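Trometix Household Planner – annual plan

6 min read
41 shares

Trometix Household Planner. One license, one household, 12 months. Desktop and browser. Updated August 30, 2022.

What you get for the money, quick version: a place to put every account you own, a target for each one, and a nudge when you drift. No fund picks. We don't sell funds and don't take a cut from anyone who does. You pay us, we send you software, end of list.

Who buys it

Mostly people between 45 and retirement who have money in five or six places and no single page that shows all of it. Old workplace plan from two jobs ago. A rollover that never got invested and is sitting in cash. A brokerage account opened for one stock. If you have one account and one paycheck you probably don't need this, a spreadsheet is fine.

Also sold to advisers – see Adviser Seat further down.

What's in the annual plan

Account list. Type balances in by hand or upload a statement file (CSV, OFX, and the Brakdale export format). Up to 100 accounts. If you have more than that, write to us, we can lift the limit but it slows down the charts.

Targets. Each target has a name, a date and a dollar figure. House down payment, college, retirement income, whatever. Tie one account to it or split an account over several. Splits have to add up to the whole account or the planner won't save, and the error message for this used to be terrible. Fixed now.

Retirement income view. Puts Social Security, pensions, withdrawals and part time work on one timeline, year by year. You enter the Social Security estimate yourself from your own statement. We don't pull it in. People ask every week.

Tax buckets. Sorts everything into taxable, tax deferred and tax free, then shows what happens if you draw them down in a different order. It's an estimate. It does not do your return and it doesn't know about your state unless you fill in the state rate box, which is blank by default. Fill in the state rate box.

Yearly review. A 13 page PDF you can print and take to whoever you talk to about money. Snežana Stoyanova designed the layout and it prints properly in black and white, charts too.

Spending side

Kept thin on purpose. There are 43 preset categories and you can rename all of them or switch them off. You put in a monthly figure for each one, we don't read your bank feed. If you want every coffee tagged and color coded you want a budgeting app and there are plenty. This one wants to know what a normal year costs you so it can work out how long the money lasts.

Irregular stuff goes in its own tab. Roof, car, dental work, weddings. Give it a year and a rough cost. Most first drafts leave this tab empty and then the plan looks rosy, so the planner will keep flagging it till you put someting in or tick "none expected."

Inflation is set per category if you want. Medical defaults higher than the rest. Change it if you disagree.

Adviser Seat

Same software, more households. Comes with a client switcher, notes, a locked copy of each yearly review so there's a record of what was shown on what date. Your logo on the PDF. Priced per seat, not per client. Up to 3000 client households on one seat, which no one has hit yet.

Ljubica Stoyanova runs adviser setup and will do the import with you on a call. Have your export ready before the call please. From Zosberg or Brakdale it's one file. From Ebihara it's two files, holdings and transactions, and they need to cover the same date range or the cost basis comes out wrong. From anything else send a sample first.

Setup is included in the first year. Second import is billed. 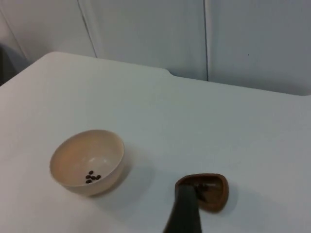
Requirements

Any current browser. Desktop version runs on Windows 10 or later and macOS 11 or later. No Linux desktop, the browser version works there. Phone works for looking things up, not great for data entry – the splits screen especially. A tablet turned sideways is OK.

Data. Desktop keeps the plan in one file on your machine, back it up. Browser version keeps it on our servers, encrypted. You can move between the two whenever, File > Move Plan. Forgot your passphrase on the desktop version? We can't open it for you. Write it down somewhere.

Two people, one plan

Both spouses or partners can have a login under the same license. Set either one to view only. Separate retirement dates, separate life expectancy, separate Social Security start ages. There's a survivor switch that reruns the plan with one income gone. Run it at least once, both ways round.

If you split up, one license can be turned into two for the rest of the paid year at no charge. Email support, either person can ask.

Renewal and refunds

Renews yearly, reminder goes out a month ahead. Cancel from the account page. After it lapses the plan opens read only and you can still export and print. Full refund in the first month, no form, just reply to the receipt. After that no partial refunds.

The price goes up for new customers in December. Current customers keep the old price for as long as they don't lapse.

Common questions

Will it tell me if I can retire? It will show you the year the money runs out under the numbers you gave it, with a good case and a bad case on either side. Deciding is up to you.

Is it advice? No. It's a calculator with a good memory. If you need advice hire someone, and bring the PDF.

Can I put in a rental property? Yes, as an account with income. Mortgage goes in as a seperate debt line. Depreciation isn't handled.

Annuities? Fixed, yes. Variable, only as a balance. Working on it.

Currency? US dollars, plus one other. Exchange rate is a number you type.

Can I try it first? Sample household is loaded in the demo, everything works but saving.

In this release

– Roth conversions can be spread over several years instead of one lump
– Required distributions now start at the right age for each spouse
– Zosberg import no longer drops accounts with a zero balance
– Yearly review: bigger type on the summary page
– Fixed: target dates jumping back a day for users west of Chicago

5 comments

Glenys Mahuika
Bought this after my husband's old plan got rolled over and we could not work out what we had. Took me some 3 evenings to get it all in. The survivor switch was a hard thing to look at but I'm glad I did, we moved his pension election because of it. Wish the phone version was better.

Hrvoje Petek
Does the Ebihara import pick up reinvested dividends? Mine come in as new deposits and the contribution total is way too high.

Ljubica Stoyanova (Trometix)
Hrvoje – tick "treat matched pairs as reinvestment" on the second import screen. It's off by default. If you already imported, delete the transactions and run it again, balances and targets stay put.

Hrvoje Petek
Worked, thanks. That box should be on by default imo.

Valbona Milošević
Adviser here, on my second year. Clients do read the yearly review, which I can't say for the 60 page thing I used to hand out. Would like to be able to leave out the tax bucket page for people who have nothing but a 401(k).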